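Quitting caffeine with Prakuseo - your questions

We get the same emails over and over so I put the answers in one place. If yours isn't here, write to Iresha at the desk, she reads everything.

What is Prakuseo?
An 11-week audio course for cutting down or stopping coffee, energy drinks and cola. One recording a day, plus a short check-in with a coach every other week. No pills, no special tea to buy.

Is it hypnosis?
Partly. The evening tracks are guided relaxation with suggestion. The morning ones are just talking. You stay awake and in charge the whole time, you can get up and answer the door if you need to.

Do I have to stop all at once?
No. Please don't, unless you've done it before and know how you handle it. Most people drop a little every few days. The headache is usually milder that way.

How bad is the headache?
Depends. Some people get none. Typical is a dull one starting a day or so after you cut back, and it passes, often within a week or so. Drink water, sleep. If it's severe or doesn't go away, call your doctor, not us.

I take medication / I'm pregnant / I have a heart condition. Can I join?
Ask your doctor first. Caffeine can change how some medicines work, so stopping it can too. We won't start you until you tell us you've had that talk.

Can I still drink decaf?
Yes. It has a little caffeine left in it but for most people thats fine. A few find the taste pulls them back. Track 6 is about that.

What about chocolate?
Leave it alone for now. One fight at a time.

I work nights. Will this be any use?
Yes, use the shift version. Same recordings, different order. Pick "shift" when you sign up, or email and we'll switch you over.

Who made it?
Tyra Öberg wrote and recorded all of it. She drank coffee from 5 am until bedtime for years and ran a sleep clinic on it, which she'll tell you about in track one. Iresha Haque does the coaching calls and the schedule.

How many people have done it?
1,430 signed up as of November. 751 got to the last track. We don't know about everybody else - some quit early because they were done, some just quit.

What if I slip?
Then you had a coffee. Play the next track as normal. No going back to day one, no extra homework.

Do I need an app?
No. Tracks come as links by email. They play on any phone. If you use the Grallel player they'll show up there too but it's optional.

Should I get rid of my coffee things?
Keep the mug, move the machine. Having something warm to hold helps a lot of poeple in the first days. Hot water with lemon, broth, whatever.

Mugs:

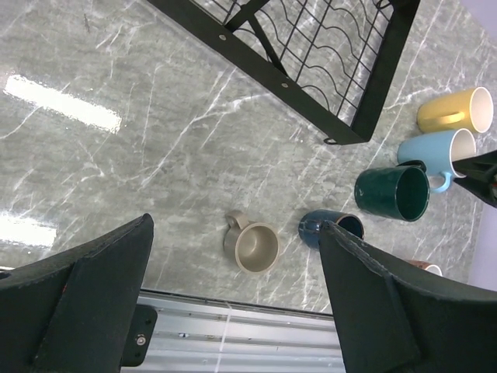
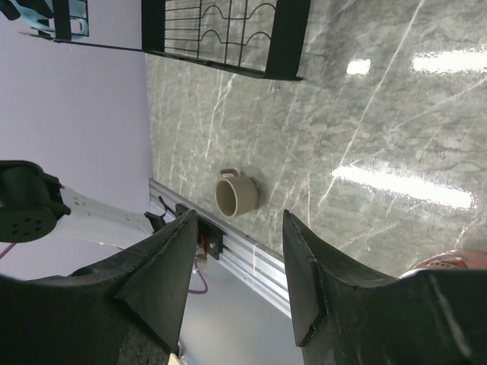
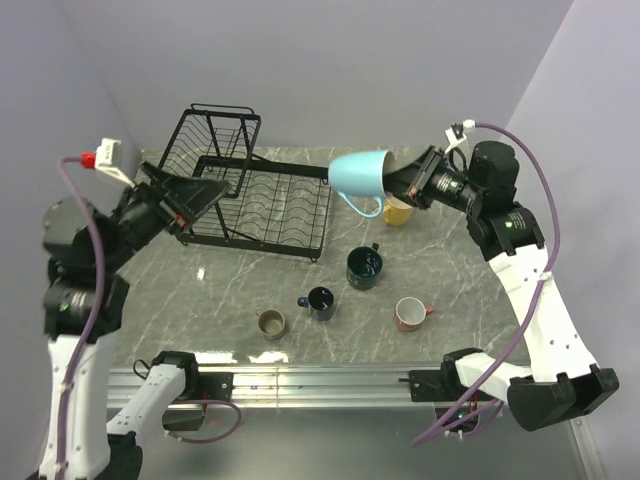

Can I do it with my partner?
Yes, one sign-up covers a household. Separate coaching calls though. Couples on one call end up arguing about who had the last cup.

Can I get a refund?
Up to the end of week two, yes, no form. Reply to any of our emails with the word refund. After that we can pause you but not pay back.

Will I sleep better?
Many do. Not everyone, and not right away. First few nights can be odd, lots of dreams.

How do I reach you?
Email is best. Phone is mornings only, leave a message if we don't pick up - we're probably on a call.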